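Short thread on stamping and fineness, from the bench at Dobos. A customer asked why two rings sold as the same gold carry different marks. Both marks can be correct.

14K means 14 parts gold in 24. In parts per thousand that is 583.3. The European mark is 585, so a ring alloyed to exactly 14/24 falls short of a 585 stamp. Most casting grain is now made to 585 for that reason, and you can stamp it either way.

White gold uses the same arithmetic. The color comes from the other metals in the alloy, usually nickel or palladium. Rhodium plating sits on top and has no bearing on the karat.

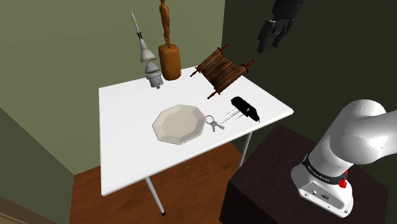
Dobos Bench Notes
Neswood
4 April 2021

Solder is where older repairs go wrong. A 14K ring sized with low-karat easy solder will assay under its mark if the lab melts the whole piece. We size with plumb solder and cut the joint tight.

Acid tests read the surface. Heavy plating passes until you file a notch. We file inside the shank, 2 strokes, then rub the stone and apply the 14K acid. If the streak fades, the piece goes to XRF.

XRF also reads shallow. On rhodium-plated white gold, take the reading at a filed spot or the result means very little.

Reference pieces: we keep 9 needles, checked against the Skakaslow set each May. The Clurkier needles wore too fast at the tips and we stopped buying them.

If your piece has a karat mark and no maker's mark, photograph the stamp with a loupe before anyone polishes it. A worn stamp can lose its last digit in one pass on the wheel.

Next thread: carat weight against karat, and why a total weight of 100 points across a cluster is priced nowhere near a single one-carat stone.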